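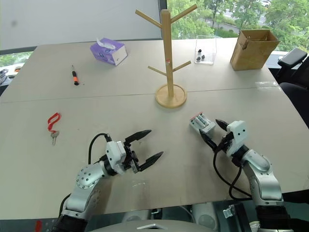
墨水耐光测试,第一轮收尾

分类:工作台笔记 / 纸张与墨水
2020年9月 修复间 记

先抄下瓶身上的话,免得以后记走样:Treder 的档案墨,标签写“耐光100年”。没有写光照条件,没有写用什么纸,也没有写褪到什么程度算褪。我给代理商写过信问测试方法,回信附了一份宣传页,内容和标签一样,字大一点。

对照用的是 Fulen 的普通染料墨,便宜,从没说过自己耐光。第三样是我们自己库存里的铁胆墨,瓶子开过,日期看不清了,结果只能参考。

做法很土。3种纸(棉浆、普通书写纸、旧账册上裁下来的空白页),每种纸上三款墨各画粗线、细线和一块平涂。样条竖着裁开,一半夹在无酸卡纸里放进抽屉,另一半贴在朝南窗的内侧。一共放了47天。没有紫外灯,没有温湿度控制,窗玻璃本身挡掉多少紫外线也不知道。所以下面写的东西都别往报告里抄。

肉眼结果:

Fulen 在三种纸上都明显变浅,细线最惨,书写纸上那条要侧着看才认得出。这个在意料之中。

Treder 粗线和平涂看不出变化,细线在棉浆纸上也还行。旧账册纸上的细线偏褐,跟抽屉里那半条并排放才看得出来。到底是墨变了还是纸变黄了,我分不开。纸肯定是黄了,空白处就能看见。

铁胆墨反而比刚写时深,这是它氧化的老脾气,拿来和另外两款比褪色没什么意思。下次要先放够时间再上窗。

Clorirville 那边的同行三月寄来过一张对照表,说 Treder 在他们那里“毫无变化”。我把表又翻出来看了一遍,他们只测了平涂。平涂的墨量比细线多得多,褪掉一层也看不见。修补题签、补页码用的恰恰是细线,所以那张表对我们用处有限。他们用的纸也没有写克重。

还有一件事要记。样条是我自己看的,我也知道哪条是哪款。嘴上说客观,看 Fulen 的时候心里早就等着它褪。应该让别人把样条背面编上号,打乱以后再给我排深浅。这一点本来开头就该做,懒了。

扫描也不可靠。用2000 dpi 扫了前后两次,第二次整体偏亮,连没晒过的那半条都偏亮,说明是扫描仪的问题。灰卡没有一起扫,数据作废。文件先留着,文件名前面加“勿用”。

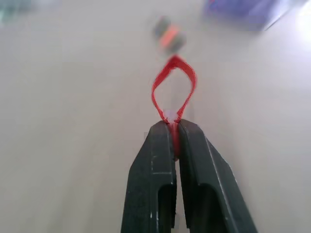 那补题签的时候现在到底用哪一款?
暂时用 Treder,只限于单独的补纸,不直接落在原件上,并且在修复记录里写明墨水批号。理由是它在窗上比 Fulen 强得多,和标签上那个年数没有关系。

关于年数再啰嗦几句。厂家如果做过加速老化,通常会拿强光下的总照射量去折算平常展厅的年头。这种折算假定弱光慢慢照和强光猛照效果一样,对染料来说未必成立,而且完全没管空气、手汗和纸里的酸。一瓶墨水单独谈寿命,我看不懂。写在酸性纸上,字还在,纸先碎了。

耐水顺手试了一下,滴管滴一滴,停一会儿用吸水纸按掉。Treder 边缘有很淡的晕,Fulen 基本走掉,铁胆墨不动。只试了一遍,滴的大小也没控制,记在这里只为提醒自己:宣传页上那句“防水”也得打个问号。裱褙要上水的活,先在废纸上试过再说。

笔的问题也没排除。细线是同一支蘸水笔画的,换墨之间只用清水涮,最后画的那组铁胆墨里可能混了前面的颜色。第二轮一款墨配一支新笔尖。

第二轮待办:
蓝羊毛标样订一套,跟样条贴在一起,至少知道照了多少。
灰卡和样条同一版扫,每次都扫。
样条背面由别人编号。
旧账册纸换成同一本里裁下来的,这次混了两本。
铁胆墨开一瓶新的,瓶上写开封日期。
抽屉里那一半继续留着,谁也别拿去试笔。

窗上的胶带撕下来有残胶,样条边角带掉了一点纸毛,不影响读数,但以后改用角袋。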